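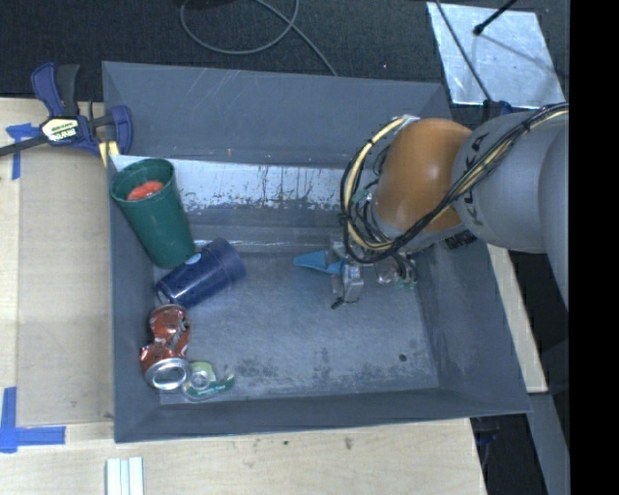
Diapo 1. Le bac de tri et le bras KUKA, quatre objets côté gauche.

Notes pour l'exposé du projet étudiant, Brellenville, 23 décembre
Intervenants : Hazem Hegazy (diapos 1 à 4), Hicham El Ouafi (diapos 5 à 7)

Diapo 1. Ouverture (Hazem)
Bonjour à tous. Se présenter, présenter Hicham. Dire le nom du projet : Nesik. Projet de deuxième année, commencé en mai.
Le sujet tient en une phrase : sortir d'un bac des objets jetés, un par un, sans savoir à l'avance comment ils sont posés.
Laisser la photo affichée pendant toute l'introduction. Montrer au pointeur la canette écrasée et le petit dévidoir de ruban adhésif transparent juste à côté. On y reviendra, ce sont les deux cas difficiles.

Diapo 2. Le cahier des charges (Hazem)
Le sujet a été proposé par Fusgate. Ils voulaient une étude, pas une machine livrée.
Contraintes : des objets du quotidien, aucun marquage ajouté dessus, une seule prise à la fois. Un essai est compté réussi si l'objet quitte le bac et arrive dans la caisse de dépose. S'il retombe dans le bac, l'essai est raté, même si la prise était bonne.
Ne pas lire le tableau de la diapo, il est dans le rapport.

Diapo 3. Le poste (Hazem)
Bac gris à parois inclinées. Expliquer le problème des parois : un objet appuyé contre l'une d'elles laisse peu de place au doigt pour passer derrière. Le gobelet vert de la première photo est dans ce cas.
Le bac est tenu par un serre-joint. Repères en ruban bleu sur le plan de travail. Avant ces repères, on recalait le bac à l'œil et il fallait refaire l'étalonnage presque à chaque séance.
Câbles : prévoir la question. Le faisceau fait une boucle autour de l'articulation orange. Il faut du mou pour les rotations du poignet, donc on limite les angles dans le programme.

Diapo 4. Les essais (Hazem)
300 essais en tout, répartis sur 13 séances. Les objets sont remis en place à la main entre deux séries.
Préciser que les séances n'ont pas toutes la même longueur. La quatrième a été arrêtée tôt, capteur débranché.
Passer la parole à Hicham.

Diapo 5. Le logiciel (Hicham)
Le module de choix de prise s'appelle Okabe. Il reçoit l'image du bac et propose cinq prises candidates, classées. On exécute la première qui respecte les limites d'angle.
Si aucune ne passe, le bras revient en position d'attente et on reprend une image. Deux reprises maximum, puis arrêt et intervention.
Rester court sur l'apprentissage. Le jury a le détail en annexe.

Diapo 6. Ce qui marche, ce qui ne marche pas (Hicham)
Les gobelets : bons résultats quand ils sont au milieu du bac, moins bons le long des parois.
La canette : sa forme change dès qu'on la serre. Deux lobes et un creux au milieu, Okabe vise souvent le creux.
Le dévidoir : plastique transparent, contours mal détectés. C'est l'objet le plus souvent raté.
Lancer la vidéo ici. Elle n'a pas de son. Si elle ne démarre pas, passer à la suite sans insister.

Diapo 7. Suite du projet (Hicham)
Refaire une série avec un éclairage rasant pour les objets transparents. Tester un doigt plus court. Revoir le passage des câbles avant d'élargir les limites d'angle.
Remercier l'atelier et Fusgate.

Questions probables
Pourquoi pas une ventouse ? Testée sur la canette froissée, elle ne tenait pas. Hicham répond.
Temps de cycle ? Hazem répond, chiffres dans l'annexe B.
Sécurité : vitesse réduite pendant tous les essais, arrêt d'urgence à portée de main.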